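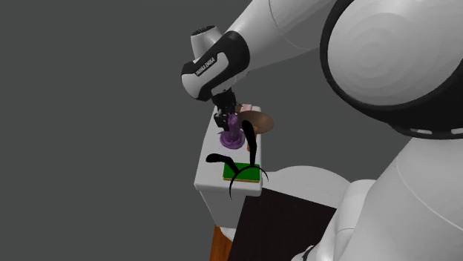

Teilnehmende gesucht: Studie zum Lesen in zwei Sprachen

Stand: 25.10.2021

Wir suchen für unser Projekt Tilluvach erwachsene Personen, die in ihrem Alltag in zwei Sprachen lesen, eine davon Deutsch. Die andere Sprache kann jede beliebige sein. Es muss keine Sprache sein, die man in der Schule gelernt hat, und man muss sie auch nicht perfekt beherrschen. Wichtig ist uns nur, dass Sie in dieser Sprache regelmäßig etwas lesen: Zeitung, Romane, Nachrichten von der Familie, Rezepte, Fachtexte aus dem Beruf.

Das Projekt wird von der Lesewerkstatt Nunside durchgeführt, zusammen mit dem Verlag Gilani, welcher zweisprachige Bücher für Erwachsene herausgibt. Die Leitung hat Farzana Janjua.

Worum es geht

Viele Menschen lesen in der einen Sprache anders als in der anderen. Manche lesen auf Deutsch nur das, was sie müssen, und in der Muttersprache nur das, was sie mögen. Bei anderen ist es genau umgekehrt. Ich selber habe meine ersten deutschen Romane mit dem Wörterbuch auf den Knien gelesen und nach jedem Kapitel eine Pause gebraucht, und bis heute lese ich Gedichte auf Deutsch lieber laut, weil ich sie sonst zu schnell lese. Solche Gewohnheiten möchten wir sammeln und besser verstehen. Der Verlag möchte mit den Ergebnissen seine Bücher anders gestalten, zum Beispiel bei der Frage, ob die beiden Sprachen nebeneinander auf einer Doppelseite stehen sollen oder hintereinander im Band.

Wir prüfen keine Sprachkenntnisse. Es gibt keine Noten und kein Zertifikat, und es ist kein Kurs.

Wer kann mitmachen

Sie sind volljährig.
Sie lesen mindestens einmal in der Woche auf Deutsch und mindestens einmal in der Woche in einer weiteren Sprache.
Sie können drei Monate lang ein Lesetagebuch führen, auf Papier oder als Datei.
Sie können zu den Gesprächen nach Drondcombe kommen. Eine Teilnahme nur per Telefon ist in begründeten Fällen auch möglich, bitte schreiben Sie uns dies bei der Anmeldung.

Ein bestimmter Schulabschluss ist nicht notwendig. Wer beruflich als Übersetzerin oder Übersetzer arbeitet, kann leider nicht teilnehmen, denn für diese Gruppe haben wir schon eine eigene Befragung gemacht. Studierende der Übersetzung im ersten Studienjahr dürfen sich melden. Personen mit einer Lese- und Rechtschreibschwäche sind ausdrücklich willkommen.

Was Sie bei uns machen

Am Anfang steht ein Gespräch, in welchem wir Sie nach Ihrer Lesegeschichte fragen: Welche Bücher gab es zu Hause, wer hat vorgelesen, wann kam die zweite Sprache dazu. Das Gespräch wird als Ton aufgenommen und danach verschriftlicht. Sie bekommen die Abschrift zugeschickt und dürfen darin streichen, was Sie nicht im Archiv haben möchten.

Danach führen Sie das Lesetagebuch. Sie notieren, was Sie gelesen haben, in welcher Sprache, wo und ungefähr wie lange. Ganze Sätze sind nicht verlangt. Wenn Sie an einem Tag gar nichts gelesen haben, schreiben Sie bitte einen Strich, damit wir es von einem vergessenen Eintrag unterscheiden können. Die Einträge dürfen in jeder Sprache verfasst sein, auch gemischt.

In der Mitte der Zeit erhalten Sie vom Verlag einen Band mit Erzählungen in zwei Fassungen. Falls es Ihre Sprache bei Gilani nicht gibt, besprechen wir mit Ihnen einen anderen Text. Sie lesen das Buch, wie Sie wollen, von vorne, von hinten oder immer abwechselnd, und markieren mit Bleistift die Stellen, an denen Sie die Sprache gewechselt haben. Das Buch brauchen wir nach der Auswertung nicht mehr, Sie bekommen es wieder zurück und dürfen es behalten.

Zum Schluss gibt es ein zweites Gespräch. Wer Lust hat, kann außerdem an einem Leseabend in kleiner Runde teilnehmen, dieser gehört aber nicht zur Studie und wird nicht aufgenommen.

Zeit und Ort

Die Studie beginnt im März. Der genaue Tag Ihres ersten Gesprächs wird mit Ihnen einzeln vereinbart, auch abends. Die Gespräche finden in den Räumen der Lesewerkstatt Nunside in Drondcombe statt. Der Eingang ist stufenlos erreichbar. Kinder können mitgebracht werden, wenn Sie uns vorher Bescheid sagen, es gibt ein Nebenzimmer mit Bilderbüchern.

Aufwandsentschädigung

Für die vollständige Teilnahme zahlen wir 576 Euro. Die Auszahlung erfolgt nach dem zweiten Gespräch per Überweisung. Wer früher aufhören muss, erhält den Anteil für die bereits geführten Wochen. Fahrtkosten innerhalb der Region werden bis 25 Euro pro Termin gegen Beleg erstattet. Ob Sie den Betrag versteuern müssen, hängt von Ihrer persönlichen Situation ab, und wir können dazu leider keine Beratung geben.

Umgang mit Ihren Daten

Ihr Name wird von den Gesprächen und vom Tagebuch getrennt aufbewahrt. In Veröffentlichungen verwenden wir geänderte Namen, und auch Orte werden verändert, wenn man Sie daran erkennen könnte. Der Verlag erhält nur die Auswertung und keine Tonaufnahmen. Sie können Ihre Einwilligung jederzeit widerrufen, ohne einen Grund zu nennen. Das Tagebuch schicken wir Ihnen auf Wunsch im Original zurück.

Wie Sie sich anmelden

Bitte schreiben Sie einen kurzen Brief an die Lesewerkstatt Nunside, Stichwort Tilluvach, oder geben Sie ihn bei uns am Empfang ab. Wir brauchen folgende Angaben:

Name und eine Telefonnummer, unter der wir Sie erreichen
Ihre beiden Lesesprachen
was Sie zuletzt in jeder der beiden Sprachen gelesen haben (ein Titel oder ein Stichwort reicht)
zu welchen Tageszeiten Ihnen ein Gespräch passt

Der Brief muss nicht fehlerfrei sein, meiner ist es auch nicht immer. Einen Lebenslauf brauchen Sie nicht beizulegen. Wir antworten auf jede Zuschrift, auch dann, wenn die Plätze schon vergeben sind. In diesem Fall fragen wir, ob wir Sie auf die Warteliste setzen dürfen.

Fragen beantwortet Ihnen gerne Farzana Janjua, telefonisch am Vormittag über die Zentrale, Durchwahl 840.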